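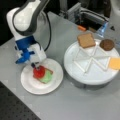
How to Change or Cancel a Room Reservation in Flisville

Guests who have booked a room through the Flisville Visitor Office may change or cancel the reservation without calling the hotel. The steps are the same for all participating properties in Flisville, Grube and Hodach.

Before you begin

Have your confirmation number and the last name on the reservation ready. If you booked through a travel agency, contact the agency. The office cannot open those records.

Changing your dates

1. Go to the Reservations page and select Find My Booking.
2. Enter the confirmation number and last name.
3. Select Change Dates and choose your new arrival and departure.
4. Review the new rate. Rates for April are often higher than those for the winter months.
5. Select Confirm. A new confirmation is sent by email within 60 minutes.

Canceling

Follow steps 1 and 2, then select Cancel Booking. Cancellations made at least 21 days before arrival are refunded in full. After that date the first night is charged – this applies to shortened stays as well. Refunds are returned to the card used for payment.

Group reservations

Parties holding five or more rooms must send changes in writing to Osvaldo Tedesco, Group Reservations. Please list every room affected and the name of the lead guest.

Guests at the Sillach Lodge

The lodge keeps its own calendar. Date changes there are handled at the front desk, and the online form will show the booking as locked.

Page updated October 9, 2023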